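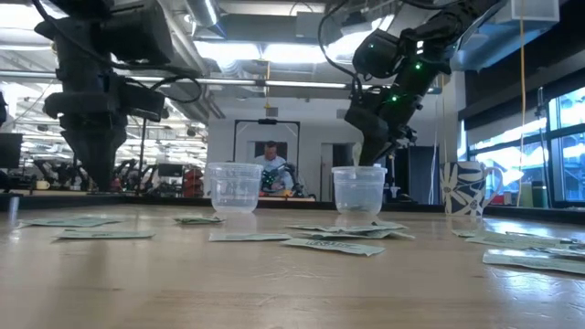

Kiltside: ponto de situação para a Givusitz
31 de julho de 2020

Olá a todos,

Prometi um relatório mais curto do que o de março e vou tentar cumprir (o de março tinha anexos com anexos, peço desculpa por isso). Começo pelo que mais vos interessa: a tarefa das notas já corre do princípio ao fim com os dois braços, e o método de correção a meio do episódio, que na proposta ocupava meia página e um gráfico muito otimista, está a dar resultados. Menos do que o gráfico dizia, mas está!

Para quem entrou agora no projeto, a tarefa é apanhar notas de papel espalhadas na mesa e metê-las em copos de plástico. Parece coisa de criança e é terrível. O papel fica rente ao tampo, a ponta da garra ou passa por cima ou empurra, e quando há notas sobrepostas vêm duas agarradas ou não vem nenhuma. Escolhemo-la por isso mesmo. Na Stisport já tínhamos uma política razoável para blocos e peças rígidas e queríamos um objeto que castigasse qualquer erro de altura.

O que mudou desde março

Até março treinávamos só com demonstrações limpas: o operador fazia tudo bem, gravávamos, repetíamos. O problema é conhecido. A política aprende o caminho bonito e, quando a garra falha a primeira nota, vê-se numa situação que nunca encontrou nos dados e fica ali a hesitar, às vezes a abrir e fechar os dedos no ar. Vi isto tantas vezes que já sonhava com o som dos motores.

Agora fazemos de outra maneira. Deixamos a política correr, o operador fica com a mão nos comandos e, quando percebe que a coisa vai descarrilar, assume o controlo, corrige e devolve. O Mahrous (o nosso software de gravação, para quem não se lembra do nome) marca sozinho o instante da passagem de mão, e no treino damos mais peso aos segundos logo a seguir. A ideia é que o modelo veja muitas recuperações, feias e variadas, e não só sucessos.

Neste período gravámos 302 episódios com intervenção, que se juntam a cerca de 400 demonstrações limpas que já vinham de trás. Deitei fora mais material do que gostaria, quase todo por causa de um desfasamento entre as câmaras e as posições das juntas que demorei demasiado tempo a encontrar. A culpa foi de uma atualização do Mahrous que instalei eu própria, sem avisar a equipa. Já está corrigido e há agora um teste de sincronismo que corre antes de cada sessão e se recusa a gravar se os relógios não baterem certo.

Resultados

Avaliámos em séries de 50 tentativas, com as notas lançadas à mão e a mesma tolerância de tempo para todas as versões. Com notas isoladas, a versão treinada com correções falha bastante menos à primeira, e sobretudo volta a tentar com sentido: sobe, recentra, desce noutro ângulo. Nas notas sobrepostas a melhoria existe, mas é modesta, e continuo sem conseguir que escolha sempre a de cima. A largada no copo melhorou quase de graça. Antes a garra abria cedo e a nota planava para fora, agora desce até à boca do copo antes de abrir. Ninguém programou isto, veio das correções dos operadores, que fartos de ver notas a fugir passaram todos a intervir nesse ponto.

Há uma coisa que me preocupa e que prefiro dizer já. Os operadores não intervêm todos na mesma altura. Um corta ao primeiro desvio, outro espera até ao desastre, e o modelo nota a diferença. Quando treinei só com as intervenções tardias, as recuperações ficaram melhores mas os movimentos normais pioraram, tornaram-se bruscos. Ainda não sei se isto se resolve com instruções mais claras ou com um peso diferente no treino, e é aí que quero gastar as próximas semanas.

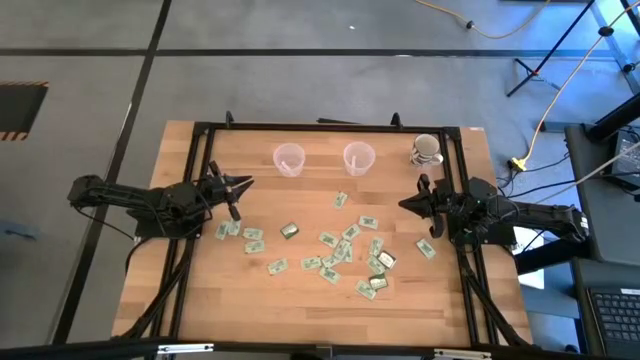 As correções humanas não tornam a recolha de dados mais cara?

Cada episódio demora mais a gravar, porque há uma pessoa atenta do início ao fim, mas precisamos de menos episódios para chegar ao mesmo nível. Feitas as contas às horas de operador, ficamos a ganhar nas notas isoladas e mais ou menos empatados nas sobrepostas.

Dinheiro e calendário

No orçamento estamos dentro do previsto. Gastámos menos em deslocações e mais em pontas de garra, que são uma desgraça: dobram-se, gastam-se, e bastam 2 milímetros de diferença para a política antiga deixar de acertar no papel. Pedia-vos que considerassem passar a verba de viagens que sobrou para consumíveis. Mando o formulário à parte, já preenchido, só falta a vossa assinatura.

No calendário há um atraso, pequeno, na transferência para a segunda bancada. Queria lá ter a mesma política a correr sem novo treino e não consegui, a calibração das câmaras é diferente e os braços param alto demais. Vou tentar com um punhado de correções gravadas nessa bancada, que é afinal o que o método promete.

Os vídeos das séries de avaliação estão na pasta partilhada, falhas incluídas. Se só tiverem tempo para um, vejam o das notas sobrepostas. Qualquer dúvida, escrevam-me diretamente, que eu respondo mais depressa por e-mail do que pelo portal.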